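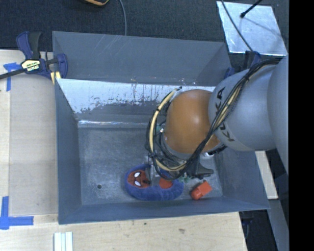 Para que serve o Trolance?

O Trolance é um conjunto de receitas de conservas caseiras, transcritas de cadernos de família e passadas para um formato que qualquer folha de cálculo consegue abrir. Serve para procurar, comparar e cozinhar, por esta ordem ou por outra que lhe dê mais jeito.

Sobre este ficheiro

Bem-vindo, e obrigada por ter chegado até ao LEIA-ME, que é a parte que muita gente salta (eu também saltava, confesso, até começar a escrever os meus). O que se segue explica o que está na pasta, de onde veio, como foi transcrito e o que convém saber antes de pôr um tacho ao lume com base numa receita que alguém escreveu a lápis, à pressa, com as mãos cheias de vinagre.

A versão que tem à frente é a terceira, fechada em December 17, 2018. As duas anteriores continuam disponíveis para quem as tenha citado, mas, se está a começar agora, use esta, por favor! A primeira tinha os pesos da marmelada trocados e ainda hoje me custa pensar nisso.

O que está na pasta

receitas.csv: uma linha por receita, com título, tipo de conserva, caderno de origem, página e texto completo.
ingredientes.csv: uma linha por ingrediente, ligada à receita pelo campo id_receita. As quantidades aparecem duas vezes, primeiro como estavam no caderno e depois em gramas ou mililitros, quando a conversão era possível.
cadernos.csv: o pouco que sabemos sobre cada um dos sete cadernos, incluindo o estado das páginas e a língua em que foram escritos.
glossario.txt: palavras antigas, regionais ou simplesmente inventadas por uma tia, com a explicação que conseguimos arranjar.

São 400 receitas ao todo. Os doces de fruta e as geleias formam o grupo maior, seguidos dos pickles e dos legumes em vinagre, e há ainda uns quantos licores que deixei ficar porque moravam na mesma prateleira e me pareceu uma maldade separá-los.

De onde vieram os cadernos

O primeiro caderno chegou-nos de Drundutlow, dentro de uma caixa de bolachas, com uma fita elástica que já não segurava nada. Era da família de Meinir Bevan, que o emprestou durante um verão inteiro e teve a paciência de nos ler ao telefone as páginas em que a tinta tinha fugido. Os três seguintes são de Brevside, de casas vizinhas, e nota-se: a mesma geleia de maçã ácida aparece em todos, com o açúcar a subir de caderno para caderno, como se andassem a competir por cima do muro. Os restantes foram oferecidos por leitores da Katona, a folha de cozinha onde publicámos o primeiro apelo, num mês de setembro em que choveu sem parar e em que, pelos vistos, muita gente aproveitou para arrumar gavetas.

Todas as famílias autorizaram a publicação. Duas pediram para não ser identificadas e, nesses casos, o campo familia está vazio de propósito; não vale a pena escrever-nos a avisar da falha (mas obrigada a quem o fez).

Como foi feita a transcrição

Cada receita foi copiada à mão por uma pessoa e relida por outra. Mantivemos a ortografia do caderno no campo texto_original e fizemos uma versão limpa no campo texto_atual, em português corrente. Réjean MacPherson tratou dos cadernos em inglês e em francês e traduziu-os com muito cuidado, deixando entre parênteses retos tudo aquilo de que não tinha a certeza. Se encontrar [ilegível], era mesmo ilegível. Se encontrar [ilegível, talvez canela], confie no nariz.

As medidas deram-nos mais trabalho do que tudo o resto. Uma chávena de Drundutlow não é uma chávena de Brevside, e houve um caderno em que a unidade principal era "a tigela azul". Ligámos à família, a tigela ainda existia, e alguém fez o favor de a encher de água e de a despejar num copo medidor. Para as medidas que não tiveram essa sorte, o campo em gramas ficou em branco. Preferi o vazio a um número bonito e errado.

Os tempos de cozedura também ficaram como estavam. "Até fazer estrada" quer dizer até a colher deixar um caminho no fundo do tacho; "até a vizinha bater à porta" está no glossário, com um ponto de interrogação.

Antes de cozinhar

Peço que leia este bocadinho com atenção. Os cadernos são documentos de família, escritos numa época em que muitas regras de segurança alimentar não eram conhecidas em casa, e nós transcrevemo-los sem os corrigir. Há receitas de legumes com pouca acidez, de feijão-verde em água e sal, por exemplo, que não devem ser feitas e guardadas à temperatura ambiente tal como vêm. Estão assinaladas com o valor "rever" na coluna aviso. São 30, e a ausência de aviso nas outras não é uma garantia: na dúvida, siga um guia atual de conservas e use o caderno para o tempero.

Problemas conhecidos

Alguns títulos repetem-se. "Doce da avó" aparece em quase todos os cadernos e nunca é o mesmo doce, por isso use sempre o id_receita para fazer ligações entre tabelas.
O caderno 5 perdeu as páginas do fim. A última receita, de pêssego em calda, acaba antes da calda.
As ameixas estão todas classificadas como "ameixa", mesmo quando a autora distinguia variedades. O nome original está no texto, mas não tem coluna própria. Gostava de resolver isto na próxima versão.
Os ficheiros estão em UTF-8 e separados por ponto e vírgula. Se os acentos lhe aparecerem trocados, escolha a codificação à mão no momento de importar.

Utilização e citação

Pode copiar, adaptar e imprimir tudo o que está na pasta para fins não comerciais, desde que mencione o nome do conjunto e o número da versão. Se usar uma receita em concreto, indique também o caderno, que as famílias gostam de ver. Para usos comerciais, escreva-nos antes.

Correções e cadernos novos

Mande as correções com o id_receita no assunto e diga-nos o que está errado e como deve ficar. Se tiver um caderno em casa e quiser que o transcrevamos, não o envie pelo correio sem falar connosco primeiro! Bastam duas ou três páginas digitalizadas para começarmos a conversa. Respondo a tudo, embora na época do marmelo demore um pouco mais.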